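The rack that lives in the sink

Counter space is the first thing to go in a small kitchen. At Stonomau, a row of 16 flats finished in February, the worktops are short and the drying has moved into the sink.

A wire rack lies across the basin and the drips go straight down the drain. Plates stand between the upright wires, mugs go on the grid. It holds enough for a household of two – a family of six will need a tea towel as well.
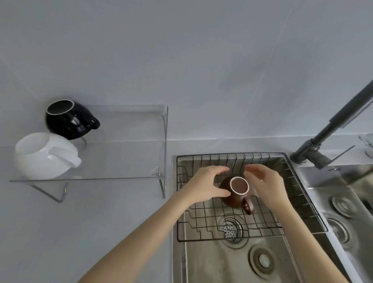
Black-coated wire needs some care. Rinse it after each use and lift it out once a week to wipe the basin underneath. A second, smaller sink is handy for soaking pans while the rack is full.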